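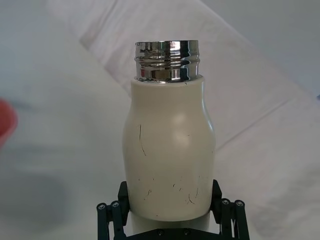

Photo: Grímur Mogensen

I have given up on cold brew. There, I've said it, and my sister can stop sending me links.

For anyone who missed last summer, I got quite carried away with the stuff. Jars in the fridge, jars on the bench, a muslin cloth permanently hanging over the tap (the one that used to be for straining labneh, and will never be that colour again). I had a notebook with ratios in it! And at the end of all that I had a drink I liked well enough for the first three mouthfuls and then mostly forgot in the car.

So this year I've gone back to tea. Proper black tea, made hot, left to cool on the verandah while I do something else, then into the fridge with a bit of lemon. My nan made it like that every summer and I used to turn my nose up at it because it wasn't cordial. Sorry, Nan.

It started when Birthe Hedegaard came to stay. Birthe drinks tea the way other people breathe and she arrived with her own, a big crinkly packet of a blend called Druvia that she buys from a little shop near her work. It's a bit smoky, a bit malty, and it goes a gorgeous colour. I made one pot to be polite, and by the end of the week we were going through two a day and arguing over whether the lemon should go in while it's warm. (She says yes. I say it goes bitter. We tried it both ways and each of us thought we'd won.)

Anyway, a few of you asked for the recipe after I mentioned it, so I'll put it down, though calling it a recipe is a stretch. I use 2 heaped dessertspoons of leaf to 900 ml of water just off the boil. Four minutes, then strain it. I used to leave it longer thinking it would need to be strong to stand up to the ice, and all that did was make my teeth feel furry. If you want it sweet, stir the sugar in while the tea's still hot or you'll be chasing it around the bottom of the jug for the rest of the day. Let it come down to room temperature before it goes in the fridge. Mine goes cloudy if I rush it, and it tastes the same, but I like to see through it.

Mint is good. Peach is very good if you've got one that's a bit too soft for the lunchbox. Ginger I'm still making up my mind about. Unnur Bisgaard from my swimming group swears by a pinch of salt, and I did try it, Unnur, I promise, and I couldn't taste any difference at all. My husband puts milk in his, over ice, and we've agreed not to discuss it.

We took a great load of it down to the river for Poul's birthday and it was gone before the sausages were. It was thirty-eight degrees by lunchtime, the kids were in the water from the minute we parked, and the dog rolled in something I would prefer not to identify. Poul Skov got the fishing rod he'd been hinting about since May and caught a branch with it. The esky leaked all through the boot, so if anyone knows how to get the smell of wet carpet out of a station wagon I'm all ears. Bicarb so far has done nothing except make the carpet white.

The other thing I've been doing with leftover tea is ice blocks. Pour it into the moulds with a spoon of honey and some squashed berries and you get a very grown-up icy pole, which my youngest declared "yuck" and then finished. I tried it with the tail end of the raspberries, which have been pathetic this year. The possums got the first lot and the heat cooked the rest on the canes. Next year I'm netting them early, and you can all hold me to that.

Next job is working out how to fit a decent teapot into the kitchen cupboard, because at the moment it lives on top of the microwave and I have to move it every time I want to see the clock. I've been eyeing off the shelf where the cold brew jars are. Does anyone want some jars? They're clean, they've got lids, and you can pick them up from the front step any time after school.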